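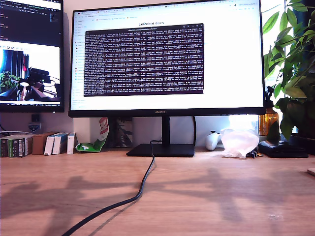

A monitor on a desk. All those little letters are made of light!

Home › Kids Ask › How Does a Screen Make Colors?

by Marleny Condori
11 January 2019

Quick question. What color is white?

Trick question, sort of. On a screen, white is red, green and blue all switched on together. Really. Get a magnifying glass and look at a white part of a web page. On a lot of screens you'll see tiny stripes. Red, green, blue, red, green, blue. No white anywhere.

So what's going on?

Meet the pixel

A screen picture is built from tiny dots called pixels. They sit in rows, like tiles on a bathroom floor. Each pixel is so small your eye can't pick it out from where you're sitting. Step back and the dots melt together into a cat, or a map, or your homework.

Inside most pixels are three even tinier parts. One red, one green, one blue. Those are called subpixels. (Sub means under, like submarine.) Each one can be bright, dim, or off.

Mixing light

Mixing paint and mixing light are different. Mix lots of paints, you get mud. Mix lots of light, you get brighter and brighter.

Red light + green light = yellow
Green light + blue light = cyan, a bright blue-green
Red light + blue light = magenta, a hot pink
All three = white
None = black

Yes, yellow from red and green. Looks wrong, try it anyway. Experiment is at the bottom.

What about orange? Lots of red, some green. Brown? Same thing but dimmer. By changing how bright each part is, a screen can make millions of colors.

Why your eye falls for it

The back of your eye has cells called cones. Most people have three kinds. One kind likes reddish light best, one likes green, one likes blue. Your brain checks how excited each kind is and says "aha, yellow." It doesn't know if real yellow light came in or a mix of red and green. Same signal, same color.

Some people have cones that work a bit diffrently, so red and green can look alike to them. That's called color blindness.

And the moving pictures?

Nothing on a screen slides along. The pixels stay put and just change, many times every second. Your brain joins it up. A flip book does the same trick with paper.

Try it

You need 2 flashlights, some red and green see-through candy wrappers, tape, a white wall and a dark room.

1. Tape a red wrapper over one flashlight, green over the other.
2. Lights off.
3. Point both at the same spot on the wall.
4. Look at where they overlap. Yellow?

If its more orange, move the red one back a bit. If it's too green, move the green one back. Wrappers aren't perfect so the color may be a little murky. Don't shine them in anybody's eyes please, and that includes the dog.

Words to know

Pixel: one dot of a screen picture
Subpixel: the red, green or blue part of a pixel
Cone: a cell in your eye that helps you see color

Next time: why is the sky blue?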